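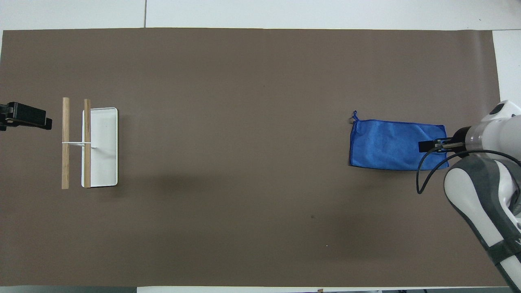
# Selville brown table paper, heavy weight

Plain brown sheet paper for covering worktops, packing benches and craft tables. It has a matt face and a slightly mottled grey-brown colour, so light marks don't stand out much. Sold flat or on the roll.

One large sheet will cover most of an ordinary table and leave a narrow strip showing at the edges. Trays, cloths and small racks can sit straight on it.

## Sizes and weight

| Item | Detail |
|---|---|
| Weight | 118 gsm |
| Flat sheet | 1,000 mm x 700 mm |
| Roll width | 1,000 mm |
| Roll length | 185 m |
| Finish | Uncoated, both sides the same |

Flat sheets come in packs of 7. Rolls are sold singly and arrive on a card core with end plugs.

## Use

- Wipe the table down and let it dry before laying the sheet.
- Rolled paper will curl at first. Turn it curl side down and leave it overnight with something flat on top.
- Fix the corners with low-tack tape. Strong tape tears the surface when you lift it.
- For a table made up of more than one panel, lay the sheet across the joint.

The paper is uncoated and will soak up water, oil and thin paint. Put wet things on a tray with a rim. A folded microfibre towel kept on the sheet is handy for small drips. For wet work we suggest the Plumley waxed sheet, which comes in the same widths.

Not suitable for direct contact with food.

## Delivery and returns

Flat packs go out in a rigid card sleeve. Rolls are heavy and are sent by pallet carrier, so please make sure there is someone in to sign. Orders can be collected from the Rarnlow trade counter, including Saturday mornings.

Unopened packs can be returned. We can't take back cut rolls.

Tray, towel, rack and other table items not included.

**See also:** Plumley waxed sheet, Selville low-tack tape, Ó Gríofa roll cutter (bench fixing)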